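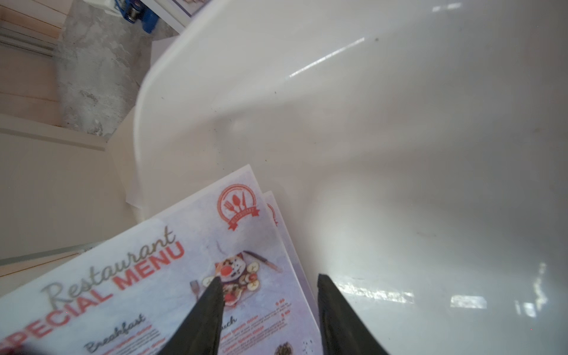

Two laminated menus on a white molded chair. Note the specks in the dip of the seat.

How to Clean Glossy White Shell Chairs (and the Menus People Leave on Them)

Last updated: December

A glossy white molded chair looks wonderful in a showroom, where it is wiped down constantly and no one is allowed to eat near it. In a dining room it becomes a very efficient way of displaying dust. Every crumb that misses a plate rolls down the curve and settles in the middle of the seat, where the light from the window can find it.

We have 30 of these chairs at the Westerberg Street café and I have cleaned all of them more often than I have cleaned my own bathtub. The method below takes me 93 minutes for the whole room, menus included. A dining set at home will be done before your coffee gets cold.

What you need

Two microfiber cloths, one for wet and one for dry. A soft brush, the kind sold for dusting blinds. A bowl of warm water with a small squirt of dish soap. A second bowl of plain water. An old soft toothbrush if your chairs have seen children.

Skip the scouring pads, the powdered cleanser and anything with "miracle" on the label. Gloss is only a very smooth surface, and once you have scratched it you own a matte chair with one shiny leg to remember it by.

Step 1: Clear the seat

Chairs attract menus. I can't explain it, there is a perfectly good rack by the door. Take off whatever has been parked there and put it on a table. Lift the menus straight up. Sliding them drags grit across the plastic, and laminate corners are sharper than they look.

Step 2: Get the dry stuff off first

This is the step everyone skips, and you can usually tell from the swirl marks. Brush from the rim down toward the dip, then out over the front of the seat. Don't press. If you start with a wet cloth you will make a thin gray paste and spend the next ten minutes moving it from place to place.

Step 3: Wash

Wring the wet cloth until it stops dripping. Start at the top of the back and work down in long overlapping strokes, following the curve. Go along the raised lip with a fold of the cloth over your finger, both sides. Gray smudges on the seat are often dye from jeans or rubber from a shoe (people stand on chairs, I have given up). Lay the soapy cloth over the mark, go do another chair, come back and wipe. Still there? Baking soda and water, mixed thin, rubbed on with a fingertip, but try it on the underside first.

Step 4: Rinse and dry

Wipe again with plain water, then dry right away. Soap left on white gloss dries into a film you won't notice until the sun comes around. Crouch down and look across the seat toward a window. The reflections should have clean edges. If they look foggy, rinse again.

Step 5: Now the menus

Laminated menus get the same soapy cloth, wrung out even harder. Lay each one flat on a towel and wipe from the middle outward. Go easy at the edges – once water creeps in under the film, it stays, and your specials will have a tide line for the rest of their lives. Dry both sides before stacking. Two damp laminated sheets pressed together overnight make one thick menu with an awful sound when you part them.

For sticky spots (syrup, mostly) hold a warm damp cloth on the spot for a minute and then wipe. Don't use a fingernail. I know you will anyway.

How often

Dry brush daily if the chairs are in use. I do the full wash on Tuesday, before we open. Menus get wiped at closing every night, and then they go back in the rack, where I like to imagine they'll stay until lunch.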